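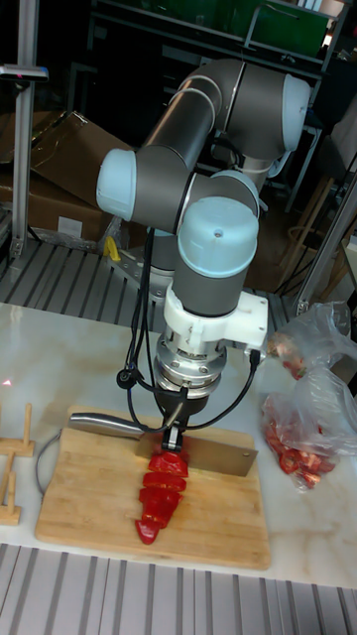 Arm with the cleaver over the pepper pieces, bagged pepper to the right of the board

Is a kitchen knife in a two-finger gripper ever okay by the book?

Asked by Vittoria Mancuso, 24th April
209 views

Hello everyone, and thank you in advance for reading, because I know I go on a bit. I help look after the food prep bench at Sornel, where we have a six-axis arm learning to cut vegetables. Peppers at the moment, cucumbers after that if all goes well. The arm itself is sold as a collaborative model, so when I came on board in January I was told we didn't need a fence or anything like that, and people have been walking up to the table to tidy the board quite happily ever since.

My worry is the cleaver. It's an ordinary kitchen one with a steel handle, and the gripper has two short fingers that hold it. My gut says that a "safe" arm holding a big blade isn't a safe arm any more, but I'd like to point at something firmer than my gut before I go and make everybody's day slower. Is there a rule about this? And what would you do first, if you only had a small budget? I was quoted 899 for a floor scanner and I'd love to know if that's money well spent.

Also (sorry, last one!) does it matter that the pepper is being handled for food, or is that a separate rulebook?

2 answers

Sveva Marchetti
Your gut is right, and you can point at the risk assessment rules to back it up. The standard most people start from is ISO 10218, which looks at the whole application: arm, tool, the thing being worked on, and the place it all happens in. ISO/TS 15066 is the older companion document on working side by side with a robot. The force and pressure limits people like to quote are about blunt contact. A sharp edge can hurt you at forces far below anything that would make the arm stop, so you can't lean on force limiting for this one.

What I'd do first costs nearly nothing. Sit down with whoever runs the arm and write out every reason a hand goes near that board: laying out the pieces, scraping them into a bag, straightening a cable, fitting the knife, taking it out again. For each one, write what state the arm has to be in. At Steloveo we ended up with a protective stop before any reach over the table, and a restart button placed where you can't press it and touch the board at the same time. It felt fussy for a week and then we all forgot it had ever been different.

Next, the grip. Two fingers on a smooth handle leaves a lot to friction, and a cleaver is a heavy thing hanging out to one side. I would make a proper holder that locks around the handle so it can't twist or slide, then find out what your gripper does when it loses power. Some hold and some let go, and you want to know which you've got before you find out on somebody's foot! Keep the loops of cable near the wrist tied back from the blade as well, with enough slack for the joints to turn.

On the scanner, I can't tell you from here. If it's safety rated and wired into a safety rated stop, it may be lovely. If it's only a distance sensor, please don't let it stand in for a guard. A fixed clear screen with an interlocked door would be my choice over either. Get somebody qualified to look at the stopping distances before you buy.

Food hygiene is separate, yes. The board, the blade and the gripper all count as things near food, so ask about cleaning and grease too.

14 people found this helpful

Sebastian
We just run ours at slow speed and keep the e-stop on the bench. Never had a problem, 100 hours or so of chopping. Cut gloves for knife changes. I think people overthink this stuff tbh

Comment from Vittoria Mancuso
Sveva, this is so generous, thank you. I've started the list of reasons for reaching in and it is already longer than I'd have guessed, and I hadn't even thought about fitting the knife. Sebastian, gloves noted, though I think I'd still like the door! I'll ask the supplier for the safety rating in writing.

3 comments · 6 shares

Related questions
Who signs off a risk assessment when we built the cell ourselves?
Ullmont gripper drops part after e-stop, normal?
Food grade grease for wrist joints
Teaching mode with a sharp tool fitted, yes or no
How high should a clear guard be around a tabletop arm?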